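4.2 Changes in the Work of Room Attendants
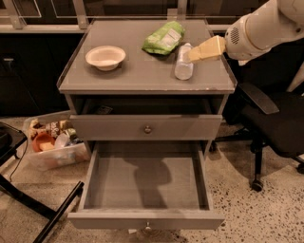
Clearing bedside cabinets was the first task moved to the robot arm at Veltirbridge, and it is the one attendants spoke of most. Before the change, one attendant cleared, wiped and restocked each room alone. Under the new routine the arm picks up bottles, wrappers and dishes, and the attendant checks the drawers and handles anything personal.

We logged 1082 cabinet clearings over 126 shifts. In 474 of them an attendant stepped in at least once, most often for light items that rolled or folded when gripped (Figure 3). Attendants described these moments as short but hard to plan around. Ludivine Bodin, a shift lead, said she now assigns rooms in pairs so that one person stays within reach of the arm.

Bending and reaching were reported less often after December. Waiting was reported more often, and 2 attendants asked to return to the old routine. Pay grades did not change during the study, although the added checking duties were written into the job description.

Figure 3. Clearing the top of a bedside cabinet, lower drawer open.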